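Print this page | E-mail this page

July 16, 2019
By Bo-ram Wang

Display and Table Styling, Handout 4: Working with One Color Family

In the last class we worked with contrast. This week we do the opposite and keep almost everything on the table inside one family of color. Please read these notes before the practical, and bring your own cloth if you have one. The cloths in the cupboard are shared with the evening group.

1. Why fruit

Fruit is cheap, it comes in many sizes, and the color is never completely flat. Two oranges from the same bag can be different when you put them side by side. For a beginner this is very good practice, and you can eat the material afterwards.

Aoi Hamada, who teaches the first-year course, asks her students to choose the background last. I prefer to choose it first. Both ways can work, but please decide before you start, or you will move the same pieces for the whole hour.

2. The ground

"Ground" means everything that lies under the objects. A printed cloth is a strong ground. It gives a mood very quickly, but it also competes with small things. If your print has big flowers, try to leave at least one flower free, so that the eye can read the pattern.

A second cloth on top makes the ground quieter in one part of the table. Dark velvet is useful because it takes the light away, and the folds keep some of it. You do not need to iron it. Lay it down in a long band, look from the front, and pull only where it is too flat.

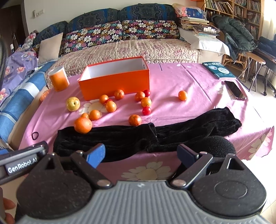

Fig. 1. Orange family on a pink daisy print, with black velvet across the near half.

In Fig. 1 the open box and the cylinder are both orange, and both have some white, in the interior of the one and on the rim of the other. The white goes well with the daisies. The box is turned at an angle - a small thing, but a box placed exactly straight often looks like it is waiting to be packed. Notice also the yellow pear. It is the only one, and it stays on the left near the cylinder. The small red fruits are mixed in among the oranges, so the red does not become a separate group.

The black ball on the velvet is a question of taste. Black on black is difficult to see from far away, but the fuzzy surface is different from the cloth, and I like it.

3. Size and distance

Put your largest piece near the front first. After that, work back toward the container. Let some pieces touch and leave a gap between others. When all the gaps are equal, the table looks like a shop shelf.

4. For the practical

Work in pairs. Choose one color family, one container and one cloth that is outside the family. Make the arrangement, then change only the ground and look again. Write 100 words on what changed - full sentences, please.

The longer essay (500 words) is for September. We will talk about the topics in the next class.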